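Another breakfast show, another couple on the sofa telling us how they met. I switched on at 5 and by the second advert break I knew which of them had gone off the other first, and over what.

The pair from Rekard Radio are only the latest. Since December their romance has filled 148 segments, if you believe the station's own count, and last month the clip of the airport row was watched almost 1152 times an hour. I don't doubt they like each other. I doubt that anyone needs a jingle for it.

Drostetti, who look after both of them, say fans "asked to be let in". Which fans? I read through the comments under the engagement post, all 223 of them, and most wanted to know where her coat was from. It was from Marras, who happen to sponsor the show.

Levente Magyar, who used to produce the late slot at Barell, told me couples are cheap radio. No guests to book, no music to clear – just two people and a grudge. He meant it kindly, I think. When the couple splits there is a week of silence, then an interview each, then a podcast. 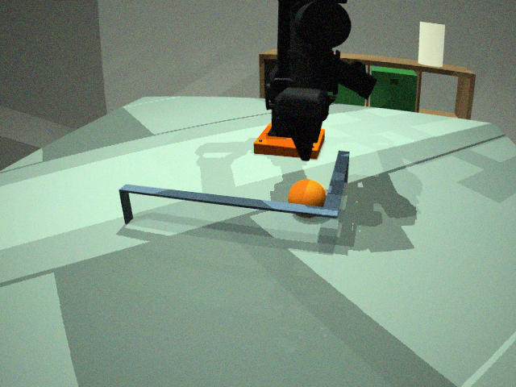

Would listeners leave if presenters kept their love lives at home? A few might, for a week or two, and then they would come back for the traffic and the songs.

I'd like to hear a station try it. Rekard could start with the Valentine's special, which has already been trailed twice and which I will not be listening to.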